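4.3 Good habits before you let the arm near the table

Okay, you've got the Corketti arm bolted down and the Mevmont controller talking to it. Before you run your first pick, please read this section all the way through. I wrote it after watching our own crew skip half of it, and the maintenance log from that month is not pretty!

The rules here are the house rules we use at Rendex. They sit on top of whatever your site safety plan says. If the two ever disagree, the stricter one wins, and you can send me a note about it.

1. Press the stop button and leave it pressed. The status light should go solid red.

2. Hang your tag on the controller. Your own tag, with your own name. If two people are working, I want to see two tags.

3. Wipe the lens of the wrist camera with a dry lens cloth. No sprays, and please no shirt sleeves.

4. Move soft stuff out of reach. Knits, straps, loose cords and anything ribbed or pleated can snag on a fingertip, and I've spent a whole afternoon picking threads out of a joint. If fabric is the thing you're handling, load the SOFT profile first (menu 872). 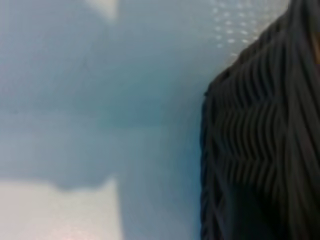
5. Release the stop button and jog the arm by hand at the slow setting. Go through the full reach you plan to use, plus a little extra on each side.

CAUTION: Slow jog still has enough push to pinch a finger. Keep your free hand on the grab rail the whole time. I mean it.

6. Wait 60 seconds after jogging before you start the height check. The Zürcher force sensor drifts a little when it wakes up, and the wait lets it settle.

7. Run the height check (menu 401). The gripper comes down toward the work surface in small steps and stops short of touching it. Watch the wrist camera view while it does this. You're looking for a clear gap between fingertip and surface, and for bits lying in the way. Crumbs and grit count. Small specks are easy to shrug off, but they scratch pads and they confuse the part finder.
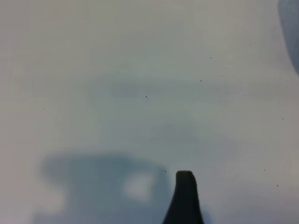 Photo: Notburga Prantl

A plain, pale surface like this one makes specks easy to spot, so I'd pick one over a patterned mat any day. Shadows are the other thing to get used to. The gripper can throw a big soft one right next to the finger, and new folks sometimes take it for an object (I sure did).

8. If you spot debris, press stop again, hang the tag again, and wipe down. Yes, even for one speck. Then go back to step 5.

NOTE: Don't blow the surface clean with compressed air. It just moves the grit into the wrist.

9. Write the cycle count in the log. Change the finger pads at 3,837 cycles, even if they still look fine to you.

10. Take off your tag last, once everybody has stepped behind the line.

If the height check quits with a "no surface" message, go to section 4.4 before you try it again.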